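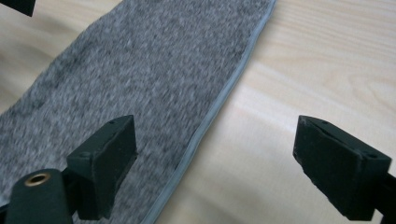 Gray heathered fabric with a blue-gray bound edge.

Review: Pilness handheld audio guide, Tiltlow House and Grounds

By Obed Aryee
Jul 16, 2026

Tiltlow replaced its printed room cards in March with the Pilness handheld, a rental unit issued at the gatehouse. I used one for a full visit: main house, boathouse, kitchen garden and the long carriage drive. The estate does offer guided walks on weekends, and those are not covered in this review.

The unit is a flat plastic wand with a keypad, a small display and a speaker at the top end. It can be held to the ear like a telephone or used with wired headphones. The socket is a standard one, so you can bring your own. A neck cord is fixed to the lower end. With the cord on, the unit hangs upside down, and you have to turn it over each time you want to read the display.

Content is organized by stop number. There are 113 stops, posted on small enamel plates beside doors, on newel posts and on low stakes outdoors. Key in the number, press the green button, and the commentary starts. Most stops have a main track and a second, longer one for people who want construction detail. The second tracks are the better ones. The account of how the great hall trusses were floated across the lake and raised in winter is clear and well paced, and the track on the servants' stair explains the odd half landing, which the old cards left out entirely.

Narration is by Bohdana Kovalchuk, with scripts credited to Abelardo Salinas. Her delivery is even and easy to follow outdoors. The scripts assume some knowledge of the family. Ezzat, the architect's firm, is mentioned from the first stop on but is not introduced until the library, well into the usual route. A short opening track on who built the house, and for whom, would fix this.

Location triggering works outdoors only. The unit is supposed to start a track when you come near a stake. On the carriage drive it did so promptly. In the kitchen garden, where the beds are close together, it picked the wrong stop 3 times and once cut off a track I was still listening to. The feature can be turned off under Settings, then Auto Play. I did that and left it off.

Indoors, volume is the main problem. The lowest setting is still loud enough to be heard across the morning room, and several visitors were using the speaker at the same time. Staff could issue headphones by default. At present you have to ask.

Battery life is rated for a full day and mine held through to closing. The display is readable in shade and poor in direct sun. The keys are firm and can be worked with thin gloves on.

The map is weak. It shows the house floor by floor, but the grounds are a single drawing with no scale and no gradients. The path from the boathouse up to the overlook climbs 300 feet on loose stone, and the unit describes it as a stroll. The paper map sold in the shop has contour lines and marks the benches. Buy it if you plan to go past the lake.

Ilham Helmy at the gatehouse told me a software update is planned to correct the garden stops. She had no date for it.

Good points
Clear narration; strong second tracks; simple keypad; standard headphone socket.

Bad points
Unreliable auto play in the garden; minimum volume too high; poor grounds map; cord on the wrong end.

Worth renting for the house. For the grounds, take the paper map and key in the stops by hand — the outdoor tracks themselves are fine.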